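Call for participants: open day of the kitchen robot group, Caltico

Our group at Caltico is looking for visitors who want to try our two-arm robot and tell us what they think. The open day takes place in June in the Sedgwick building, room 56. You do not need to know anything about robots. We especially welcome people who cook every day at home or at work.

You will join a small group of seven persons. First you watch the robot do kitchen work in our simulator, Juvon. After this, each visitor can guide the two arms by hand controls, with one of us sitting next to you. At the end we ask you to fill in a short form. The whole visit takes two hours, and coffee is served.

Participants must be 18 years or older and must be able to read English.
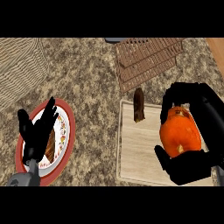

The tasks are simple ones, such as picking up food and putting it on a plate or a board. It is no problem if you drop something, and you may start again as many times as you like.

To register, please write to Joanne Bramwell or call extension 1020 until May 17, 2024. Please tell us if you need a parking place. Questions about the simulator can be sent to Marisol Barrera.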